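Tags: grippers, maintenance | 14 replies | 3 shares

lowri_b: My right finger drops small gears and the left one is fine. I've cleaned them both, same thing.

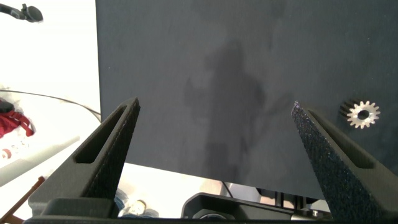 Lowri Beddoe, cell tech, Pletley

Gritty face on the right finger, and the pinion's sitting just past the tip. Do I sand it?

ondrejka_m: Don't sand! I'd re-zero the fingers first, mine drift after 200 cycles.

kwan_sy: Disagree, grit on a toothed part is asking for trouble. I'd go smooth and drop the force.

lowri_b: Ok, re-zero tonight, sandpaper stays in the drawer for now.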